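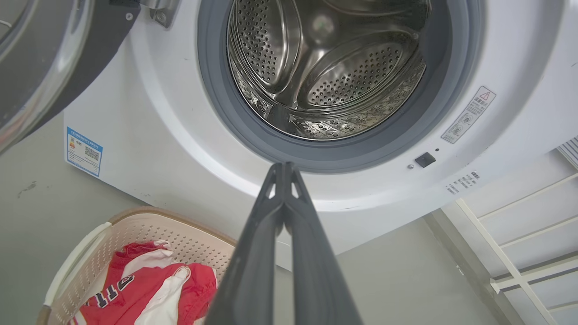

Safe operating rules for household manipulation formed the second half of our project at Avstead, and this report sets out the rules the group adopted and how closely they were followed. The task was laundry handling with a two-finger gripper at a front-loading washing machine. Written rules for the drive motors and the emergency stop already existed; rules for the last few inches of travel did not. The approach to the door opening received the most attention. With the fingers pressed together, the gripper narrows to a tip that can be pointed at the lower rim of the opening, and the rubber gasket lining that opening is the part most easily damaged by a careless move. The manufacturer's warning label on the front panel is addressed to people, and the group agreed that a robot's operator must read it as well.

Rules adopted

Speed is reduced to the Notik "near contact" setting before the gripper reaches the door.

The machine is switched off at the wall before any part of the arm enters the drum.

Fingers are closed on entry and opened only inside the drum.

One operator holds the stop button at all times – a second person may not take it over in the middle of a run.

Every contact with the gasket is logged, including light ones.

Results

The Hajji log holds 3,698 entries for the period beginning in November. Gasket contact was recorded in 30 of them, and in 9 of those the speed rule had not been applied. Both operators reported that the logging form was too long to complete between runs. A shorter form, based on the Murkdale checklist, is attached as Appendix 2.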